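Care of Work Surfaces
Notes for Unit 2: Tabletops, and what we do to them
Undthorpe evening course in household and workshop upkeep
Last updated: December

Bring these notes with you. The print shop ran them off single-sided, so you have the backs for your own notes, shopping lists and drawings of the instructor.

Why a whole session on tabletops

Last year's group asked this before I had my coat off. A tabletop gets leaned on, written on, dragged across and wiped with whatever cloth was nearest, and then people say it "just got old." Age has very little to do with it. Most of what you see on a worn top was put there by somebody in a hurry, and a fair amount was put there by somebody cleaning.

We will stick to plain painted, coated and laminated tops. Oiled wood gets its own session. Stone belongs to Joon-young Min, who teaches Unit 4 and has opinions about vinegar that I would not dream of spoiling for you.

Reading a surface

Before you touch a top, look at it. Get your head down low, so the light comes across the surface toward you. From straight above, almost any table looks fine, and this is how most of them are bought.

You are sorting what you find into four kinds.

Specks and crumbs. Loose stuff sitting on top. It comes off with a dry brush or a soft cloth, lifted and not pushed. Pushing a hard speck across a matte finish is how you get an item of the fourth kind.

Smudges. Skin oil, mostly, with whatever the skin had been near. These spread when rubbed dry. You will feel you are getting somewhere, and you are, in the sense that the smudge is now larger.

Scuffs. Something softer than the top has left a bit of itself behind, or the finish has been rubbed to a different sheen. The first sort cleans off. The second doesn't, and you need to learn the difference before you spend an evening on it.

Scratches. Material has gone. No cleaner puts it back, whatever the bottle says. On a gray or dark top a scratch usually shows pale, which makes even a shallow one look like a disaster.

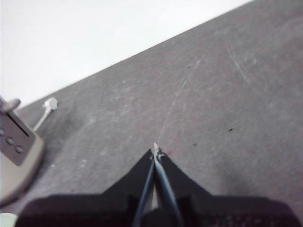
The fingernail test sorts the last two out. Draw a nail lightly across the mark, at a right angle to it. If the nail catches, it is a scratch with some depth and you can put the cloth down. If the nail slides over, try a damp cloth with a drop of dish soap, then dry the spot and look again from low down. Always dry it first. A wet scratch tends to hide, and many a student has declared victory and gone home in the five minutes before it came back.

The cleaning order

Do it in this order. I have tried the others.

1. Clear the top completely. Wiping neatly around a mug is a skill, but we don't teach it.
2. Brush or lift off loose grit. Shake the cloth out somewhere that isn't over the table.
3. Wash with warm water and a little dish soap, cloth wrung out hard. Work in overlapping strips from the far edge toward you.
4. Rinse with a second cloth and plain water. Everyone skips this. The dull film you have at home is step 4, waiting for you.
5. Dry with a third cloth.
6. Look low again and decide what is left.

For what is left, use a white eraser on scuffs, gently, and try it in a corner first. Melamine foam works too, but it is a very fine abrasive with good publicity. On a matte top it can leave a shiny patch that will outlast your interest in the original mark.

On products

Someone always asks about Zerel and Stisby, so I keep a bottle of each in the cupboard. Zerel is a decent mild cleaner and smells of pears. Stisby is a polish. It fills fine scratches for a while, then collects dust, and then you clean it off and meet your scratches again. If you must use it, don't put it on a desk where people write. The paper slides around and so do the elbows.

Sanding, briefly

You may rub down a solid painted top if you plan to repaint it. You may not rub down laminate, where the pattern is a thin layer and what is under it is brown and disappointing. For those who are repainting, we will have wet-and-dry paper in 1000 and 2000 grit for smoothing between the last coats. The 2000 feels like nothing at all, and this leads people to press harder. Please don't – let the water and the paper do it, and rinse often.

Practical, 45 minutes

Work in pairs at one of the bench tops. Take a soft pencil and a sheet of paper and draw a rough map of the surface, marking each thing you find with its kind. Swap maps with another pair and see whether they agree. They won't, generally about scuffs. Then clean your half of the top using the order given, and mark on the map what went and what stayed.

Leave the deep scratches alone. Two people last term tried to improve one with a kitchen scourer, and we now use that bench for showing what a kitchen scourer does.

For next time

Read the pages on edges and joints. Look at one tabletop at home, low down, in daylight, and write half a page on its condition. Bring an old T-shirt you don't mind losing, cut into squares, with the seams and any buttons removed.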